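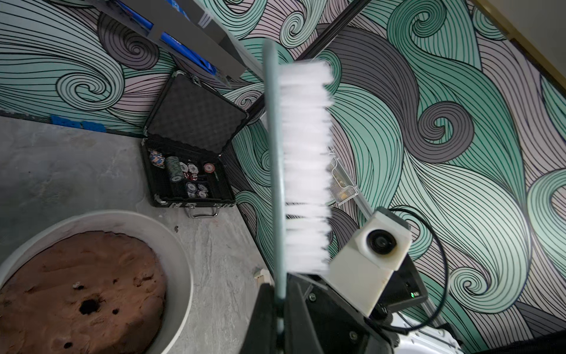 2 min read

Rahel Lehner spent seven years on her history of Tarmont, the river port where her grandmother kept a shop. The book came out in January with Fankhauser and runs to 467 pages.

"I wanted the streets first and the mayors second," she says. "Most town histories do it the other way round."

The longest chapter covers Nullgate, the old customs quarter. Lehner read almost 2000 toll receipts for it, many in poor handwriting. "You get used to one clerk and then he retires," she says.

She has been told the section on drainage is slow. "It is slow. I cut it once and the flood chapter made no sense, so I put it back."

Readers have written in with corrections, mainly to the maps, and two will be redrawn for the paperback. Her next book is on Zemthorpe, a smaller place with fewer records. She has started with the parish accounts.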